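Memoria del proyecto: Marnatari, un planificador de agarre para ropa arrugada
Equipo: Nazanin Babaei, Costel Neagu y yo (Florin Mihăilă)
Tutor: Emanuel Anghel

3. Qué hicimos y cómo nos fue

Al principio yo quería entrenar una red de extremo a extremo y Costel me quitó la idea en una tarde (¡gracias, Costel!). Nos quedamos con algo más modesto: segmentar las prendas desde la cámara de muñeca, proponer puntos de agarre en los pliegues y puntuarlos según la abertura de la pinza. Todo corre en un nodo de Python que bautizamos Onu y que publica como mucho 16 candidatos por imagen, porque con más el visualizador se nos arrastraba.

Las etiquetas las hicimos a mano, 1.530 máscaras entre los tres, y todavía sueño con polígonos. 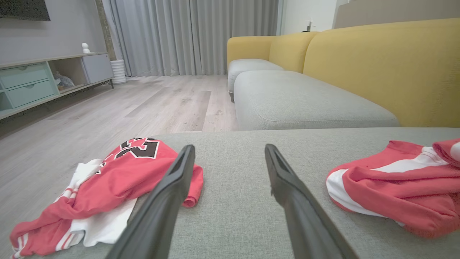 Figura 4. Vista de la cámara de muñeca con dos bultos de ropa sobre el sofá.

Lo más pesado fue separar prendas del mismo color. Si hay dos cosas rojas en el mismo cojín, la primera versión del segmentador tendía a fundirlas en una sola máscara enorme y el planificador proponía agarrar el centro, o sea, tela gris de sofá. Nazanin añadió un término de profundidad a la función de coste y la cosa mejoró bastante, aunque los bordes siguen saliendo mordidos. 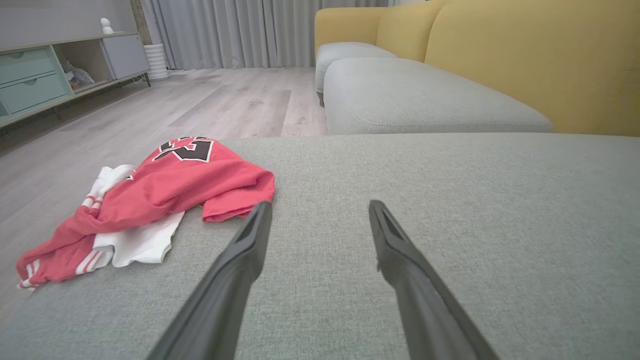
El filtro de candidatos tiene ahora dos pasos: primero descarta los puntos que quedan fuera del alcance y después mira si hay un pliegue que quepa entre los dedos. El segundo paso es el que más guerra nos dio, y con la pinza tan cerca de la tela se entiende: el pliegue derecho de la camiseta roja queda justo a la izquierda de la punta del dedo izquierdo, y entre los dos dedos solo hay cojín. Un cierre ahí agarraría aire, así que el planificador tiene que pedir antes un desplazamiento lateral. También nos marean los números negros con borde blanco y las rayas, que el detector de pliegues confunde con bordes de tela (a ver si lo arreglamos antes de diciembre).

Repasamos 178 planes a mano y el fallo que más se repetía era ese, el de los estampados. Me queda pendiente limpiar el código de calibración, que ahora mismo da un poco de vergüenza, y documentar los parámetros de Onu.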